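Andov Laundry Sorting Bin, White

Item 1803
Sold singly or as a set of 4
Ships from Dunurholm

A good plain bin is one of those household things you don't think much about until you've got the wrong one. We sold a lot of laundry hampers before we started making our own, and plenty of them were handsome, but they were tall and narrow, so the socks went down to the bottom and stayed there. The Andov is the bin we ended up with after a good deal of fussing at the workroom table. It's a white, open-topped, rectangular plastic bin, low enough to see into and easy enough to reach the bottom of, and we've grown very fond of it.

You can use it for anything you like, of course. We have customers who keep yarn in theirs, and one lady wrote to tell us that hers holds nothing but winter hats. But we drew it up with clothes in mind, and mostly the small daily business of them: the pile that comes off the line or out of the dryer, gets tipped onto the nearest flat surface, and then has to be turned back into shirts and towels before anybody can eat supper there.

The finish

The Andov has a molded texture on the outside, and it's the part people ask about most when they call. A smooth white bin shows every fingerprint and every scuff from the baseboards, and it can look a bit like something that belongs in a hospital supply closet. The texture softens all that. It sits nicely next to baskets and blankets, and it gives your fingers something to hold onto when your hands are soapy. The corners are rounded too, which your shins will appreciate in a narrow hallway.

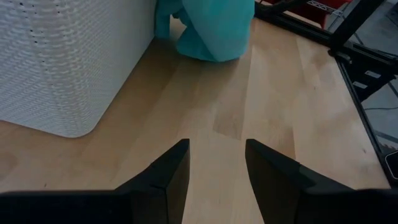
White textured finish and rounded corner, on a pale wood floor.

We do like white on a light floor. If your boards are darker, the bin will stand out more, and you may find you like that just as well (we have one on old brown linoleum in the back hall and it looks very cheerful there). The underside is smooth, with no feet or casters to snag. On soft or freshly oiled wood we'd suggest lifting it when you move it, as you would with anything that might have picked up a bit of grit underneath.

Sorting with it

There are as many ways to sort a wash as there are households, and we wouldn't dream of telling you yours is wrong. But for folks who are starting out with a bin for the first time, or who have just moved somewhere without a proper laundry room, we can pass along how we do it.

Put the bin at the back of the table and keep the front clear for working. Tip the clothes out beside it and take them as they come. Anything that's ready to be put away goes in folded, and anything that still needs a look stays out on the table where you won't forget it. If two pieces come up tangled together, a sleeve wound around a pillowcase or what have you, pull them apart before you fold either one. It sounds like a silly thing to mention, but a great many lost socks are found that way.

Dark things can go in first, with the paler ones on top, so the lint has less chance to travel. For T-shirts with lettering on the front, we fold with the print to the inside. We also keep a little dish or tin close by for buttons, collar stays and whatever turns up in the pockets, and we'd recommend one to anybody with children.

A wood tabletop makes a lovely place to do all this. You have room to lay a shirt out flat, and nothing catches on the weave of sweaters the way it can on a wicker trunk or a rough bench. If your table is an old one, run a hand along the edge first and sand down any splinters. 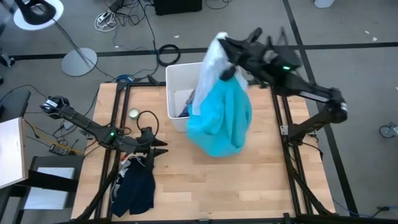

Choosing one bin or the set

One bin is plenty for a person living alone, or for a family that washes a little every day. Many people start with one and come back for more, and we're always glad to hear from them again.

The set of 4 makes sense if you'd like each person in the house to have their own, or if you sort by where things are going: upstairs, kitchen, bathroom, mending. They nest inside each other when they're empty, so you can put the whole lot away on a closet shelf. Give them a little twist as you pull them apart. If they've been stored in a cold garage they can hold onto one another quite stubbornly, and it helps to bring them indoors for an hour first.

If you aren't sure, order the single. We don't mind sending out three more later, and we'll take the set price into account if you call us within 39 days of your first order.

Care

Wipe the bin down with a soft cloth, warm water and a drop of dish soap. For dust that has settled into the texture, use an old toothbrush or a nail brush and go along the ridges in one direction, then rinse. Please don't use scouring powder, which dulls the surface and makes it harder to clean the next time.

Dye can rub off from new jeans and dark cottons if they're left in the bin damp. A paste of baking soda, left on for the length of a cup of tea, takes most marks out. Let the bin dry completely before you stack it.

Keep it away from radiators, stovetops and the top of a running dryer.

Goes well with

Su folding cloth. A plain cotton square to spread over the table before you tip out the wash. Good for delicate things, and it rolls up to fit inside the bin.

Keronus shelf, item 802. An open shelf in solid wood, made wide enough to take two Andov bins side by side. It comes flat with all of its screws and goes together with an ordinary screwdriver. Please read the sheet through once before you begin, as the back rail goes in earlier than you'd expect.

Ordering and returns

Bins are packed in Dunurholm every Thursday. Orders that reach us before noon that day go out the same afternoon, and later ones wait for the following week. The set travels nested in a single carton, with paper between the bins to keep the finish from rubbing.

If yours arrives with a crack or a rough edge, send us a note with your order number and we'll replace it. You needn't send the damaged one back. For any other return, the bin should be clean and empty when it comes to us. Please check it for stray socks before you tape up the box, as we have quite a collection by now and would love to see them go home.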